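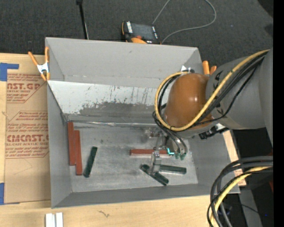
Gray bin, worn patch on the panel: paint it or leave it?

tsehay_t
Ok so this is my big gray bin, the one with the sloped sides. It's been on the wood table since September and I keep red and green bars in it. My question is the pale sloped panel. The lower part has gone ragged and dark gray, and there are thin scratches above that. I've got clear tape along the seam where it meets the floor. Would you paint over the worn part or just swap the panel?

Berarport
Leave it!! It's a bin. Mine looks way worse and it still holds stuff fine.

rathjen300
Gonna disagree with Berarport. I'd sand that ragged edge a little before it spreads, then do 2 thin coats. Paint straight over it and you'll be back here in a month. The tape I'd peel and redo while you're at it.

Berarport
Sand it for what though? The floor's all scuffed too, so now you've got one pretty panel in a beat up bin (and paint rubbing off on the bars).

pokarum
Are the colors supposed to stay separate? I see red and green mixed together in there. I'd stick a divider in before I worried about paint.

tsehay_t
Nope, mixed is fine, I like them loose. Paint rubbing off is a good point, hadn't thought of that. Might try sanding one corner and see how it looks.

rathjen300
Test corner works. Use fine grit and go easy near the seam.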